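¿Quién enseña a doblar a un robot?

Piensa en el hotel más grande que conozcas. Cada mañana hay sábanas que cambiar, toallas que doblar, pantalones de huéspedes que devolver limpios. En la lavandería Brilow pasan por las mesas 735 prendas en un solo turno. ¡Son muchísimos dobleces!

Por eso algunas lavanderías quieren robots que echen una mano. Pero un robot no nace sabiendo qué es una manga. Alguien tiene que mostrárselo, y ese alguien trabaja con una pinza en cada mano: agarra la tela, la estira, la suelta y vuelve a empezar.

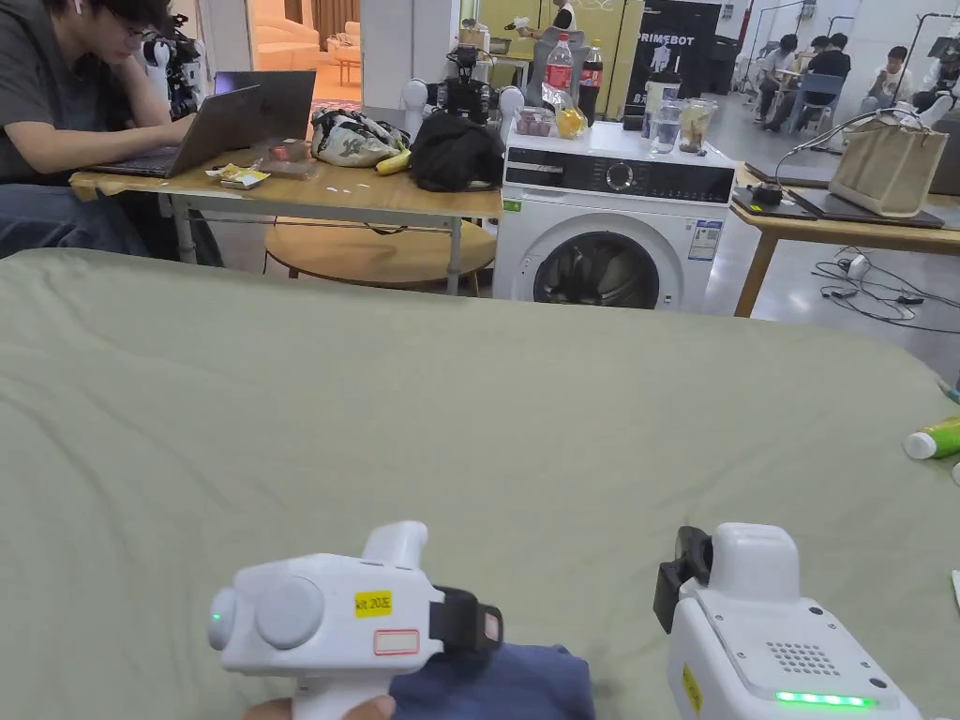

Para So-yul Ryu, lo más raro del primer día fue olvidarse de los dedos: con pinzas, hasta un calcetín parece difícil, y al cabo de una semana ya le salía sin pensar.

Cada intento se guarda como una lección. Para una tarea sencilla pueden hacer falta 468 lecciones, algunas perfectas y otras bastante torpes — las torpes también sirven, porque la ropa casi nunca cae igual dos veces. Una cama ancha es todavía más complicada que una mesa. La sábana se arruga por un lado cuando la alisas por el otro,
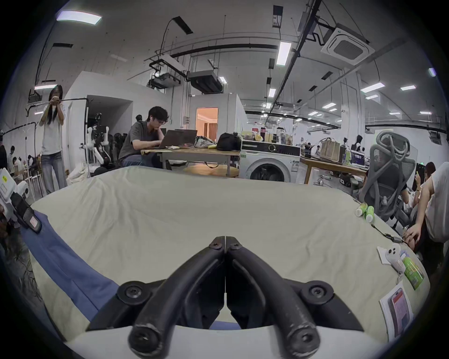
y entonces hay que decidir de qué esquina tirar primero. Tú lo haces sin darte cuenta. El robot necesita muchos ejemplos para elegir bien, y aun así a veces se equivoca.

¿Y las personas que doblaban antes? En Brilow, unas revisan manchas y botones, otras aprendieron a enseñar a las máquinas. A algunas les gusta el cambio y otras echan de menos charlar junto a la mesa de siempre. Las dos cosas son verdad.
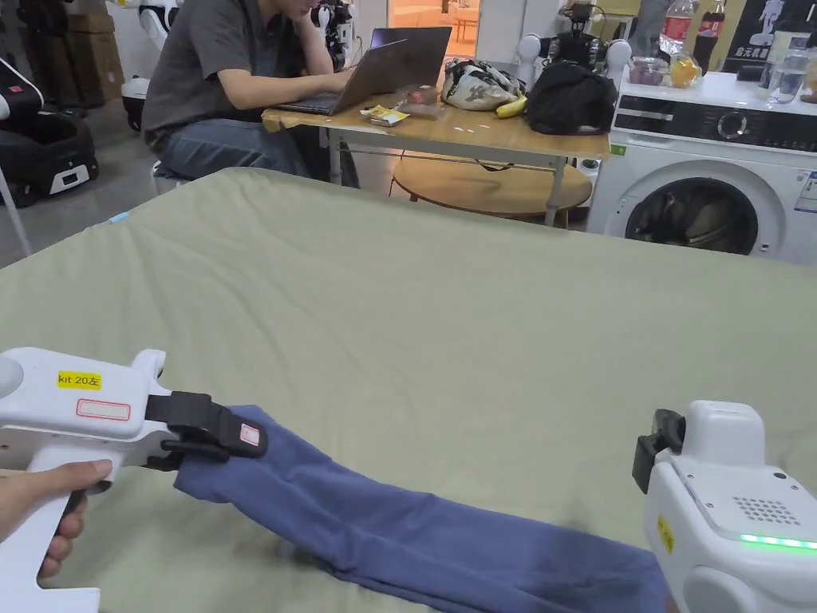
Prueba en casa

Busca dos pinzas de cocina y un pantalón viejo. Intenta doblarlo sin tocarlo con los dedos. ¿Cuántos intentos necesitas?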